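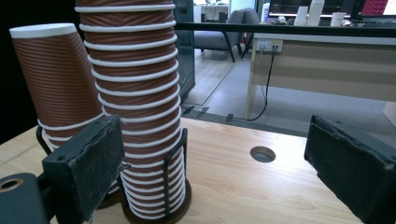 Stolis hand-held gripper at a cup station: nested paper cups in black wire holders.

Stolis Hand-Held Gripper
Product code: Stolis 452
Supplied by Prevetlow

Overview
The Stolis is a two-finger gripper tool for recording handling tasks by hand before they are passed to an automated cell. Each finger carries a replaceable pad. The tool is intended for light, dry goods such as paper cups, cartons and small packages.

Conditions of Use
Prevetlow supplies the Stolis on the understanding that the purchaser will follow the practice set out in this section. Sites with their own written rules should apply whichever requirement is stricter.

Operators must complete the Triltard induction before using the tool without supervision. One operator works at a station at a time. Hair, sleeves and lanyards must be kept clear of the fingers.

The station must be laid out before recording begins. Stacked items are to be placed in holders that stand flat on the work surface. Power cables should be routed away from the place where the operator stands. Personal items must not be stored within reach of the tool.

Cups and other food-contact items handled during recording may not be returned to service. They must be marked as test stock and kept apart from kitchen supplies.

Pad Inspection
Pads are wear parts. Inspect both faces and the upper edges at the start of each shift. Light fraying along the top edge is acceptable if the gripping face is sound. Replace pads as a pair when the face is torn, has lifted from the finger or no longer meets the opposite pad evenly. Do not trim or glue a damaged pad. Enter each replacement in the station log with the operator's initials.

Scope of Supply
Gripper tool, assembled: 1
Spare pad pairs: 3
Finger screws: 4
Station log, bound: 1
Printed copy of these conditions: 1

Storage
Store the tool with the fingers open and the pads free of load. Keep it out of direct sunlight. Solvent wipes must not be used on the pads.

Training and Support
Induction sessions are held at the Sutcliffe training room and are led by Carleen Sheehan. Questions about these conditions should be addressed in writing to Vaughan Ormsby, Product Standards. Replacement pads may be ordered through Corey Stubbs in Parts, quoting the product code.

Conditions last revised: 30/04/2019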